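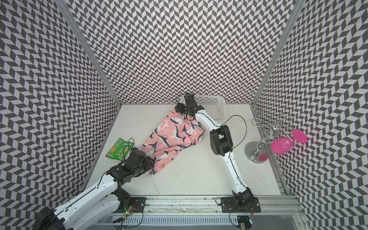 Roditz birth chart journal: a sceptic works through it

My sister swears by star signs and I don't, so when she bought me the Roditz journal for my birthday in June I told her I'd give it a fair go and then say what I thought. I'm a Virgo, which she says explains the telling.

It's a hardback workbook of 224 pages, put out by Samesico and written by Shengli Dai, who has apparently been drawing up charts for years. You fill in your birth time and place, look up your planets in the tables at the back, and then work through a section for each one with prompts to write under. There are also 100 short readings on how pairs of planets get along.

The tables first. They're printed small and in pale type, and finding my rising sign took me most of an evening. I was born at twenty past four in the morning, according to my mum, and the book wants that turned into another sort of time before you can look anything up. The instructions for this are spread over two chapters. I got it wrong, spent a week reading all about my Leo rising and nodding along, then found out I'm Cancer rising. I nodded along to that one as well, and you can make of that what you like.

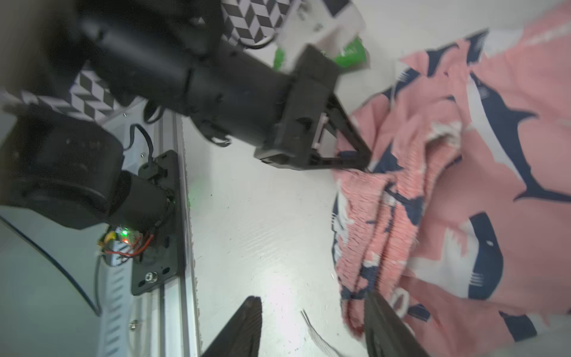 Pink fabric, crumpled into folds.

The love section is the weakest part. Every match seems to be "intense but rewarding" or "calm but in need of a spark", and I swapped a few pages over in my head without any of them reading worse. My husband is an Aries. We're meant to clash over money and holidays, and we do — but so did my parents, and they were both Taurus.

The prompts are better than I'd feared. "What do you keep putting off, and who is waiting for it?" sat under Saturn and got two full pages out of me. I don't think Saturn had much to do with it, though I'd not have sat down and written them otherwise.

As a thing to own, it's decent. The paper takes a fountain pen and the spine lies flat once you've bullied it a bit. The ribbon frayed early. I've also had a look at the Gekero one a friend uses, and that does the sums for you through a website, so you can skip the tables altogether. It has far less room to write, mind.

Would I buy it? Not at full price, and not for the astrology. If you already know your chart and want somewhere to scribble, it does that well enough. If you don't know it, get someone else to work it out before you start. My sister has asked to borrow mine for the Moon pages.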